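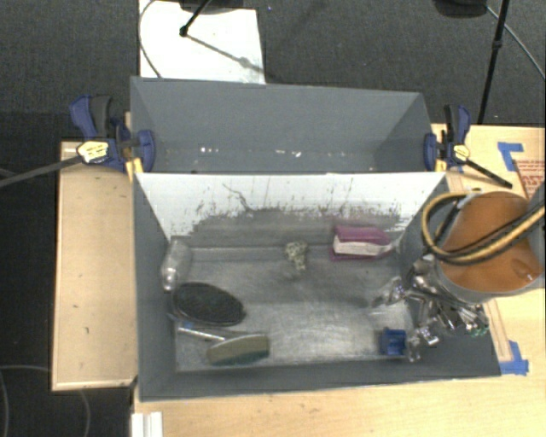
Figure 1. Two gray bins on a wooden tabletop.

Unit 4: The Mini-Series and the Direct Market
Tratell Institute, Department of Publishing Studies
Handout revised December 6, 2023

Students should read this handout before the seminar and bring a printed copy.

4.1 Terms
A mini-series is a comic planned from the outset with a fixed number of issues. An ongoing series has no set end. A one-shot is complete in a single issue. Publishers often use these words loosely in their catalogs, and students should check the indicia – the small print that records the publisher and date – before citing an issue.

4.2 Orders and print runs
Most comic shops buy on a nonreturnable basis. Orders are placed well ahead of the sale date, and the publisher sets its print run once they have been received. Our working case is Curen, a fantasy title from Trelent Press:

Issue 1: 1,000 copies ordered
Issue 2: 900 copies ordered
Overprint on each issue: 100 copies

A drop between first and second issues is normal. Shops order the second before they know how the first has sold.

4.3 Reading
Qaisi Reader, chapter 3, to page 49. The section on variant covers may be skipped.

4.4 Written work
Prepare a one-page order solicitation for the third issue of Curen. State the format, the intended age group and the month of release, which is June for all students. Do not reveal the ending of the second issue. Submit the page through the department office.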